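Erkside workshop's two-armed kitchen helper gets its first tasks

By Raili Mäkelä

25/12/2019

Members of the Erkside shared workshop have got both arms of their home-built kitchen robot running from one computer, after a long autumn of blown fuses and one flooded floor (not the robot's fault, a pipe).

The project goes by the name Vuver. It was started in June by Ghassan Fakhoury and Helmi Toivonen, who met over the workshop's bandsaw and found they both wanted the same thing: a pair of arms that could do small jobs at a table for someone who can't use their own hands well. Toivonen's aunt, Marjatta Koskela, has had trouble gripping since a stroke and has been giving blunt advice from the start.

"She told us to forget the soup," said Toivonen. "Start with bread. Everybody eats bread."

So bread it is. Slices, plates, oven mitts. The arms were bought second-hand, the bench and mounts were done in the workshop, and most of the evenings went on cabling. Total spend so far 2,132 euros, not counting the arms, which Fakhoury paid for himself and won't put a price on.

The control program is called Fetach and was written by Kalevi Pelkonen, a retired lift engineer. It has been through 201 versions. Pelkonen keeps a printed list of them in a ring binder by the door and visitors are welcome to read it, if they can follow his handwriting in the margins. Version 201 is the one that lets the left and right arm wait for each other. Before that they were run one at a time, with the other switched off at the wall.

Soft things are the hard part, according to Fakhoury. A plate stays the shape it is. A mitt doesn't, and a slice of bread marks if the grippers close too far. The team has been through several settings for the closing force and are still arguing over it. Pelkonen wants it lower, Toivonen says any lower and you may as well wave at the bread.
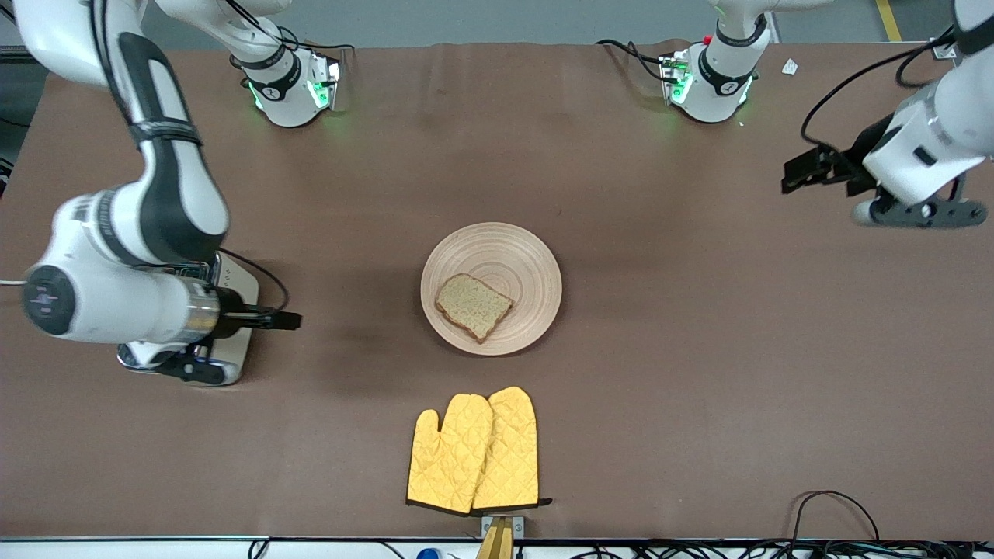
Next job is the plate. The plan is for one arm to steady it while the other picks up the slice, then swap over and do the same from the other side. After that the mitts, one per arm, moved to a hook on the wall. The hook is not up yet. Fakhoury says it will be by the time the workshop reopens after the holidays, Toivonen was heard to laugh at this.

Money is the other thing. The group has applied to the Pitkänen fund for 900 euros, which would cover spare gripper fingers and a proper emergency stop on a long lead, so that a person sitting at the far end of the room can reach it. A answer is expected in the new year.

Koskela will be the first outside tester once the stop is fitted. She has asked for rye, sliced thick, and says she'll bring her own butter.

The workshop is shut until the new year. After that the Vuver group meets in the evenings from 5, entrance round the back by the bike racks. New hands wanted, particulary anyone who can solder neatly. Ring the bell twice, the first ring often doesnt work.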